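Four sticks and a lot of patience

July 7, 2018

When Clodagh Ó Néill started the robotics club in Fistville, she wanted a task that looks easy. The students chose it themselves: the robot must build a small square from wooden sticks.

"People laugh when I tell them," she says. "Then they try to program it, and they do not laugh so much."

The club has 12 members. Their fingers for the gripper are orange, with a black band on one of them, and the students have discussed this band for many evenings. Hendrik Visser, who is in his second year, explains that a thin stick turns easily when it is held.

"You close the fingers and you think it is finished," he says. "For me this was the hardest lesson." 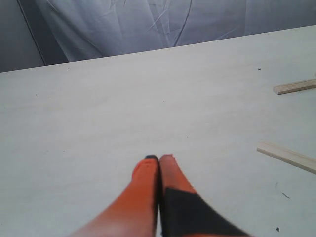

The order of the sticks

The square has two sticks one way and two sticks across them. Éabha Dolan wrote the plan for the order, and she changed it often since January.

"If one stick lies a little at an angle, the next one must accept it," she says.

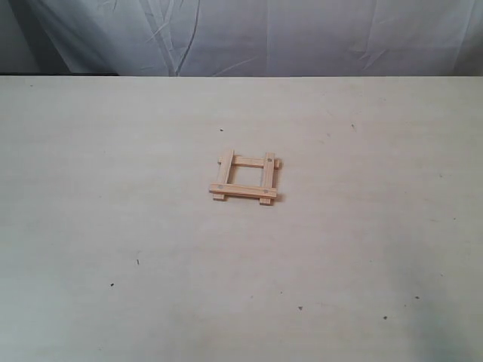 She would like to reach 100 squares before the club closes for the summer. Visser thinks this is too many. Ó Néill does not want to decide between them.

"They can argue," she says. "I only ask that they write down every attempt, also the bad ones."

The notebook is now at attempt 469.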